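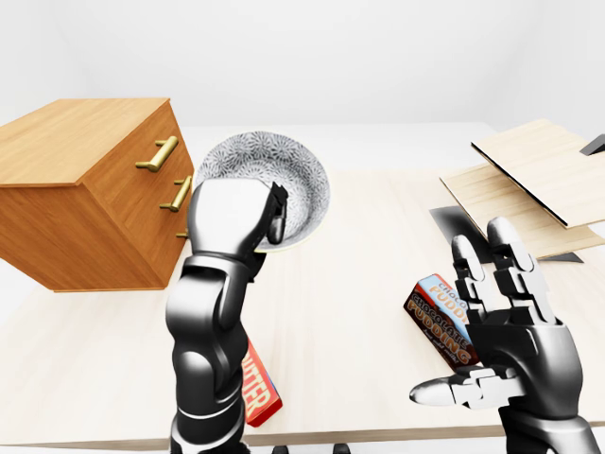 Brudolico opens second-hand furniture and repair hall in Turkport

TURKPORT, November 2024 – Brudolico, the neighbourhood reuse group that began with a borrowed trailer and a lot of goodwill, is thrilled to open its first permanent hall on Courtois Street this month.

The hall will sell donated furniture and homewares at low prices and run evening repair classes all year. It covers 600 square metres, with a workshop at the back and a loading bay big enough for a removal truck (a huge relief to anyone who has helped carry a wardrobe up the old stairs!).

"We've wanted a proper home for years, and walking in with the keys was a wonderful moment," said Brudolico coordinator Negin Shojaei. "People in this town hate seeing good furniture go to the tip. Now they can drop it off, fix it up or find something they love, all under the one roof."

A trial weekend in September drew 94 households, and by Sunday afternoon most of the bookshelves and nearly all the dining chairs had found new owners. Kitchen tables are still badly wanted, especially small ones that suit flats.

Repair classes start in the first week, led by retired cabinetmaker Huguette Maillard. The beginners' course covers loose joints, sticking drawers, scratched tops and worn finishes, and people are welcome to bring their own piece from home.

"I learnt on my grandmother's sideboard and made a terrible mess of it," Ms Maillard said. "You sand it back and have another go. I can't wait to see what colour some of these old pieces turn out to be under the paint."

Each course costs $60 for four evenings, tools and glue included, with 34 places on offer before the Christmas break. Concession prices are available at the front desk.

Donations are accepted at the loading bay Wednesday to Saturday, 9 am to 3 pm. Mattresses and whitegoods can't be taken.

ENDS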